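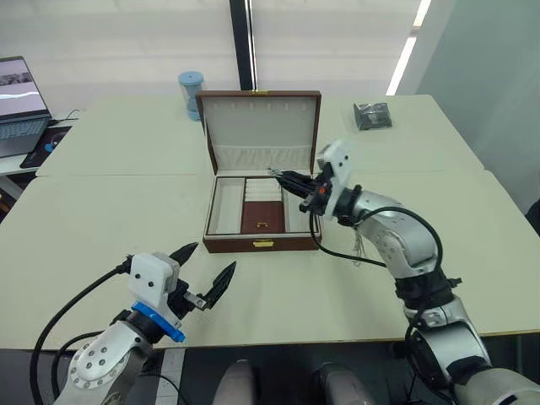 **clulton_dave**
Auto box in the Astel is slipping between second and third when warm. Mulligan Transmissions quoted $2086 for a rebuild, or $874 for a used unit fitted with 60 days' warranty. Fluid is dark, no codes stored. Which way would you go?

**rfigueiredo**
Neither yet. Dark fluid and a single flare on the 2-3 shift can be a worn solenoid. Drop the pan and look for clutch material first. Mine was $455 for solenoids, filter and fluid.

**Prornetti_ute**
Disagree. If it only flares warm, pressure is leaking past a seal or the clutches are gone. Fresh fluid won't change that.

**rfigueiredo**
A pressure test settles it. Hot, in gear, at idle and at stall.

**clulton_dave**
Mulligan didn't do one. Can the gauge go on the port near the cooler line?

**Prornetti_ute**
No, that's cooler return. Line pressure port is on the driver's side of the case, behind the selector lever. I'd still skip the used unit - 60 days is nothing.

**clulton_dave**
Booked in for the test and pan drop. Will post the readings.

Rosângela Figueiredo
*(rfigueiredo, sig: check the level hot)*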